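Can a machine clear the table yet?

I get asked this more than anything else, usually by my sister, who has three children and a dishwasher that only one of them will load. My answer in February was "not really". It still is, but I have changed my mind on which bits are hard.

I spent a Tuesday afternoon with Adjoa Tetteh, who works on two-armed machines for small jobs in ordinary homes. I had expected the mug to be the trouble. She said mugs are fairly kind to a gripper. They stand up, they have sides, and you can be a bit off and still get hold of one. Bowls are worse, as the rim slopes away from you and you have to decide whether to pinch the edge or go for the whole thing.

Cutlery is the one she complains about. A fork lies flat, there is very little of it above the table, and the fingers have to come down close to a hard surface without pushing into it. People slide a fork to the edge, or tip it up with a fingernail, and never think about it. She keeps a log of fork attempts and it stood at 193 when I saw it. I asked how many were good ones and she said she would rather tell me in the summer.

Then there is the rest of the job. Picking a thing up is one part – after that it has to go in the rack the right way round, and somebody's leftover rice has to go somewhere else first. My sister's kitchen also has a cat in it. 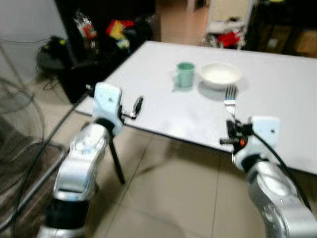

Mug, bowl and fork, with both grippers at the table.

So I would not wait for one before buying a new dishwasher. For shop-floor work, where the same part turns up in the same place all day, I would be more hopeful, and I want to write about that next. Kojo Nartey has offered to show me round the packing line at Walczak, if I can get there before 12.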